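Leltness opens a toy and games library in Standuswood this September

Borrow a game, take it home, bring it back when you're bored of it

I've been wanting to write this one for ages, so forgive me if it goes on a bit. From September, Leltness is opening a lending library for toys, board games and garden sports kit at the old Magagula shop in Standuswood, and every household in the village and out as far as Jidov can join.

I started Leltness from my spare room with a pile of jigsaws my own children had finished with. People would pop round for one and leave with three (and quite often drop off another two), and before long I couldn't get to the window. We now have 396 things to lend, from wooden train sets to a croquet set that weighs more than I do!

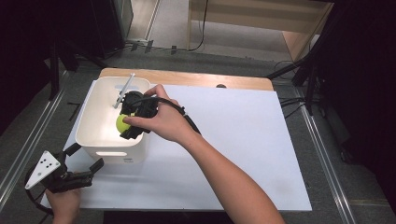 Joining costs £9 a year for a household. For that you can have up to four items at home at any one time, and keep each of them for four weeks. If you're halfway through a long game and the four weeks are up, just send us a message and we'll renew it, unless another family has asked for it. There are no fines. I did think about fines, and then I remembered my own record with library books.

The Magagula shop was a haberdasher's for most of my life and I bought my school name tapes there. We've kept the long counter and the drawers, which turn out to be exactly the right size for card games and dominoes. Bigger things live in the back room, and we'll fetch those out for you if you tell us what you're after. The front step has a ramp now, so prams and wheelchairs can come straight in.

We'll be open on Sunday from 10am until 2pm, with the kettle on and a couple of tables set out so you can try a game before you borrow it. You don't have to be a member to come in and play. Grown-ups without children are very welcome too, and I'd say the strategy games are mostly for you anyway.

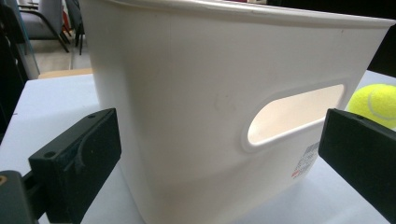
What happens if a piece goes missing?

Tell us when you bring the game back and we'll make a note of it on the lid. Small bits like counters and dice we can usually replace from our spares drawer at no charge. If something large is lost or broken, we'll have a chat about it, and the most we'd ever ask for is what the item cost us second-hand.

Donations are welcome during opening hours. Please check that jigsaws are complete first, and no battery toys with the battery cover missing, thank you!

To join, come to the shop with something showing your address. Editors who would like to visit before we open can leave a note at the Magagula shop counter, marked for Leltness, and I'll ring you back.

Ends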